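Noise dosimetry on shared tasks - whose exposure counts?
Occupational Hygiene > Noise and vibration

pelham_oh
I have a joinery shop with 25 people on the books and one planer-thicknesser that is far louder than anything else in the building. We ran Grivex badges on the two main operators in May and both came in above the upper action value. The rest of the shop was between the lower and upper values, depending on how close they stood.

The manager wants to put everyone into one similar exposure group and use the average. I am not comfortable with that. Has anyone got a defensible way of splitting the group when people rotate on and off the planer without a fixed rota?

dbA_ned
Don't average them. If the spread inside the group is more than a few dB it isn't one group, whatever the job titles say. Do it by task: measure the planer, measure the bench, get the times, work out the daily figure for the worst credible day.

Skinen
Task-based is only as good as the times. I have seen operators report two hours on a machine when the run log gave less than half that. With no rota I would go for full-shift dosimetry on more people, and over more shifts, before trusting anybody's recollection.

dbA_ned
Full-shift badges have their own faults. Knocks, shouting, someone resting a chin on the mic. You then spend an afternoon deciding which peaks are real. With task measurements you were standing there and you know what made the noise.

Skinen
Agreed on the artefacts, but you can see most of them in the time history if you log at one second. Contribution from speech is small at those levels. What you can't recover afterwards is a task that nobody told you about. Air line blow-down at the end of the shift is the usual one.

pelham_oh
There is an air line and it is used for blowing down benches. It wasn't in the task list I was given, so point taken.

For reference, the badge logged 720 minutes on one of the operators, as he was doing an extended shift. The software has normalised this to eight hours. I assume that is correct and I shouldn't correct it again.

mfurtado
Correct, provided you have the LEP,d figure and not the LAeq over the run. A twelve-hour run adds just under 2 dB when normalised to eight hours. If somebody then adds the correction by hand you have counted it twice. Check which column went into the report, as the export puts them side by side with very similar headings.
Marcelino Furtado

Skinen
Also check he didn't leave it running through the break on a shelf. That doesn't affect the dose much but it does make the duration wrong.
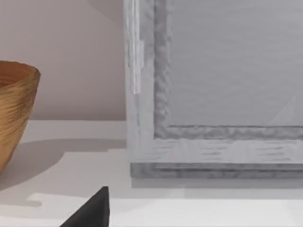 Does weekly averaging help if the planer is only used on certain days?
It can be used where exposure varies markedly from day to day, but the weekly figure has to be representative, and the exposure limit value still has to be met and the risk still reduced as far as reasonably practicable.

Ngui
I would leave weekly averaging alone here. pelham_oh has said there is no fixed rota, so there is no typical week to average. An inspector will ask for the basis and there isn't one.

dbA_ned
Seconded. We agree on something.

Ngui
Has anyone looked at the machine itself? A straight two-knife block against a helical one is a bigger difference than all this arguing over grouping. Check the table lips and the extraction velocity as well. On one site most of the idling noise was the duct.

pelham_oh
Straight knives, original block. I had a price of £2967 for a helical replacement, fitted, and it was turned down last year on cost. The supplier was Huvari if anyone has dealt with them.

Ngui
Not dealt with them. Put the price next to the cost of audiometry for the whole shop and submit it again. Muffs are what you use until the block is changed, and at those levels the duty to reduce at source is fairly plain.

mfurtado
Ask for a before-and-after measurement, cutting the same timber at the same width and depth. Idling figures on their own won't show what the change is worth.

pelham_oh
Will do. Plan is task measurements on planer, bench and air line, with full-shift badges on four people as a check on the times. I'll post the levels once I have them.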